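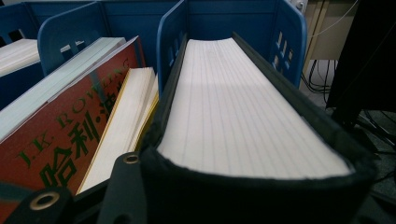 Spine-edge grasping (also called the Tevitz method)

Spine-edge grasping is a way of teaching a robot to pull one book out of a tightly packed bin. I've used it on and off for a couple of years, so forgive me if this entry rambles a bit!

Background

Books are awkward things for a two-fingered gripper. They lean, they press against each other, and a thick black hardback next to a thin one leaves hardly any gap to get a finger into. Older methods looked for the middle of an object and squeezed, which works nicely on a mug and badly on a shelf.

Method

A person does the job first with a hand-held gripper that has a camera on it, and the recordings are used to train the robot. Eino Keskinen, who wrote it up at Balluvness, collected 545 recordings this way, all with books in plastic bins. The model learns to tip a book by its edge, widen the gap (my favourite part to watch) and only then close the fingers.

Results

With 60 books it hadn't met before, the robot got 9 in every 10 out cleanly. I tried a smaller run of my own with 30 and did rather worse, mostly on floppy paperbacks, which bend when you want them to tip. Glossy covers gave me trouble as well, though Keskinen reports no such problem and I suspect my finger pads were worn.

Variants

Dewan adds a touch sensor to each finger. Andix skips the tipping and slides a thin blade between the books, and I've never got on with it – it's quick, but it scuffs the covers.

See also: bin picking, learning from demonstration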